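Project report – Sorting and storing small electrical parts
Kernton Technical College, electrical workshop, second year

Background

The parts drawers in our workshop were a mess at the start of the semester. Switches in with the tape, capacitors in the screw tin, nothing labeled. Took me most of one lab period to find a working push button, and the one I found had no collar. So for my project I picked storage. Not very exciting, I know, but everybody in the class uses those drawers.

Goal: small parts in one kind of tray, tape and other consumables in another kind, and a list on the drawer that a first-year can follow.

What I used

Plastic trays with a raised rim, blue and red. Ordered from Kallard, came in March. Label paper, a marker, the big work table. The rim matters more than I expected, small round parts roll off a flat board all the time.

Blue = components. Red = tape, wire, consumables. Didn't get to wire in the end, see below.

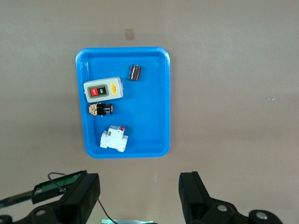
Report by: second-year student, electrical installation
Role in project: planning, sorting, labels

Components in the blue tray

The switch box is the easy one. Red OFF, black ON, you can tell what it is from across the room. Goes under "switches, enclosed". There's a small yellow sticker on the front and I left it on. I wanted to peel old stickers off everything at first but then you lose whatever info is on them, so new rule – stickers stay.

The part with the black head and threaded collar took longer. Push button or pilot light? They mount in a panel the same way and my first list had them in two different drawers, which meant people put them back in the wrong one. Now there is one drawer, "panel mount", and you check the part before you wire it.

Capacitors: the small electrolytic is the one most likely to get lost. Next to a switch box it's tiny. My plan is a lidded cup for anything that size, polarity marks checked before it goes in. If the sleeve is damaged or you can't read the value it goes in the reject bin, no arguing.

Layout

First layout had the trays touching. Bad idea, parts ended up in the wrong color. I moved them apart with open table in between, which also gives you somewhere to put your hands down.
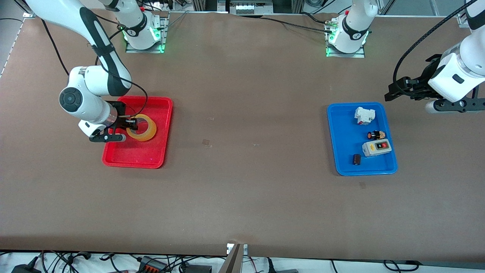 Category: Consumables

Packing tape lies flat in the red tray, not on its edge. It's the see-through amber kind on a cardboard core. Standing up it rolls, and in the old drawer it collected dust on both sides. I was going to add a peg for the core but flat works ok and a peg would mean drilling the tray.

Wire offcuts were supposed to go in red too. Ran out of time. They need a minimum length first or the tray just turns into a trash can.

Problems

Labels. Paper ones from the first batch curled up after 2 weeks, the Komitz ones hold better but cost more. Also I wrote "capaciters" on one whole sheet and had to redo it.

The drawer list got too long. Camacho Hall (where the other parts store is) uses a one page list and I copied that idea, 4 headings and then the parts under them. Much quicker to read.

The catalog spreadsheet stops at 255 lines. Don't know why, probably a setting in the template. Not fixed yet.

Result so far

The drawers for switches and panel mount parts are done. Capacitors half done. Tape has its place. Wire, fuses and terminal blocks still to do.

Would do different: write the list before ordering trays. I guessed the sizes and the long parts only just fit. Next step is to get the first-years to put a mixed box away using only the list, and see wich parts they get stuck on.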